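How to Learn a Big Band Tune by Ear

My first bandleader, Boris Yordanov, never handed out sheet music until the second rehearsal. He'd put on a record, sit back with his coffee, and let all of us stew. I was terrified (I played third trombone and could barely find my own part with the page in front of me!), but by the end of that season I could hear things in a recording that used to fly right past me. I've been teaching his way of doing it since 2013, with a few changes of my own, and I'd love to walk you through it.

Pick your recording

Choose something medium in tempo, with a clear melody and a simple form. A blues is perfect. My beginners all start on "Pilo," a little riff tune I wrote for the summer workshop at Hutley, which has one idea and sticks to it. If you're choosing your own, stay away from anything with a long free introduction for now.

Listen with your hands empty

Leave the horn in its case. Play the recording straight through 3 times over a day or two, while you're washing dishes or driving to work, and don't try to learn anything. You want the tune to get stuck in your head so badly that your family complains.

Find the form

Next, sit down with a pencil and tap your foot. Count measures out loud and make a mark each time the music seems to start over. With a blues you'll come around every 12 measures, and plenty of popular songs from the dance band days run 32. Write down who is playing in each chorus, even if all you can say is "saxes" or "somebody high."
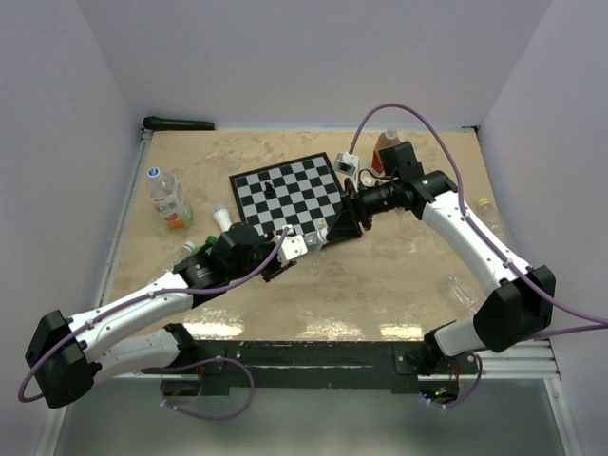 Two arms over a tabletop, with a small clear bottle between them.

Sing the bass line

I know, I know, everybody wants to go straight to the melody. Try the bass first anyway. Put on headphones, turn up the low end if you can, and hum along an octave higher if it sits too deep for your voice. Shazia Rajput, who plays baritone sax in our Skustis group, spent a whole June on nothing but bass lines and came back a different player.

Now the melody, in small bites

Sing two measures, stop the recording, sing them again, and only then pick up your instrument and find the notes. If you can't sing it, go back and listen some more. Slowing the recording down is fine, but bring it back up to speed before you move along.

Add the inside parts

These are the hard ones, the second alto and the trombones tucked under the trumpets. Listen for the moments when the melody rests, as that's where the arranger usually lets the other sections talk. Some notes you'll have to guess at. Play your guess along with the record, and if it rubs, move it a half step and try again.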